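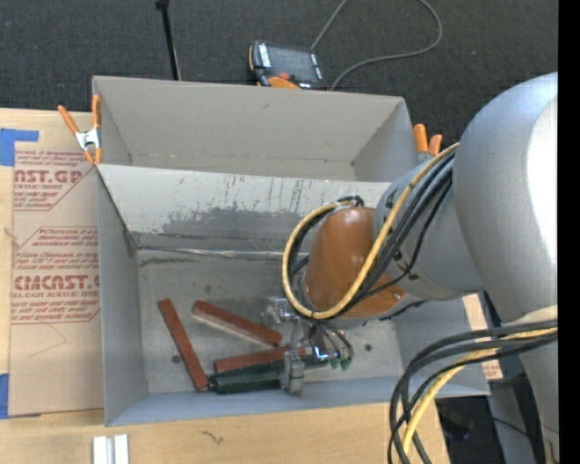 Tudescombe vs Vandico, first round: who you got?

mikkel_e
April hoops, finally! Vandico have played 20 games, Tudescombe almost 30. Fresh legs win this — give me Vandico and the points!

htamuno
No way. Fewer games means rust. Did you watch their last second half? They couldn't buy a free throw.

mikkel_e
One bad half! Dwivedi is a blast to watch off the bench.

BaselineHarish
Love Dwivedi, but Tudescombe rebound like crazy. I'd take the under too.

htamuno
Under what, 100? Both these teams run!

BaselineHarish
Fair, I was thinking first half. Tip is 7:30, right?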